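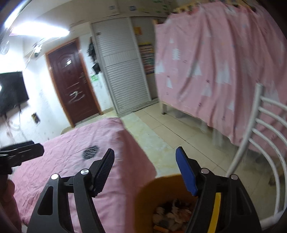
Landlord wants to keep part of my deposit for "cleaning", is it normal?
Posted 19/11/2023 in Renting and Moving

Hello. I have moved out from a small flat in Tostwood after two years. The deposit was 1,164 and the agency (Vass) has returned only 984. They write that the difference is for cleaning, but I did not receive any bill. I cleaned the flat during two days, also the oven. I have the check-in report, but at check-out nobody gave me a paper. Can I ask for the bill, or is it already too late?

firitz_tenant
You can ask, of course. Write them an email and not a phone call, so that you have the proof. Ask for three things: the check-out report, the bill of the cleaning company, and the photos with the date. Compare it with your check-in report room by room. If the kitchen was already marked as "used" at the beginning, they cannot charge you for a new one. Give them a clear day for the answer. I did it like this in January and they paid me back 55, which was not everything, but I accepted.

omeo77
they always do this, forget it

quietstairs
I don't agree with the answer before me. Please read first your contract, there is often a line about "professional cleaning". If the line is there, the discussion is only about the price. If it is not there, ask for the full amount.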